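Warum ich wieder Briefe schreibe

Seit Januar schreibe ich wieder Briefe mit der Hand, und zwar auf Deutsch. Meine Lehrerin im Abendkurs, Frau Nambiar, hat es mir empfohlen. Sie meinte, beim Tippen verlasse ich mich zu sehr auf die Korrektur, und damit hat sie recht. Am Computer sehe ich die rote Linie, klicke einmal und habe den Fehler schon vergessen.

Mein erster Brief ging an Pádraig Madigan, mit dem ich früher in Hurkport gewohnt habe. Er lernt auch Deutsch, schon länger als ich. Ich brauchte zwei Abende für eine einzige Seite. Am schwersten waren für mich die Artikel – im Gespräch kann man sie ein wenig verschlucken, auf dem Papier stehen sie leider deutlich da.

Pádraig hat nach drei Wochen geantwortet, mit einer langen Beschreibung seiner neuen Küche und vielen Nebensätzen. Ich habe mir daraus das Wort «Abtropfgestell» gemerkt und benutze es jetzt bei jeder Gelegenheit.

Inzwischen schreibe ich am liebsten früh, um sechs Uhr, wenn es im Haus noch still ist. Ich mache keinen Entwurf mehr. Wenn ein Satz falsch beginnt, streiche ich ihn durch und fange daneben neu an.

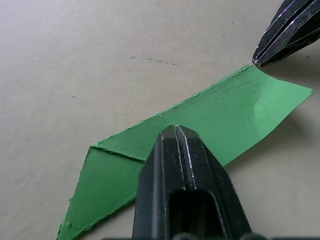 Der nächste Brief geht an Sharada Varghese, und vor diesem habe ich etwas Respekt, denn sie unterrichtet selbst Grammatik.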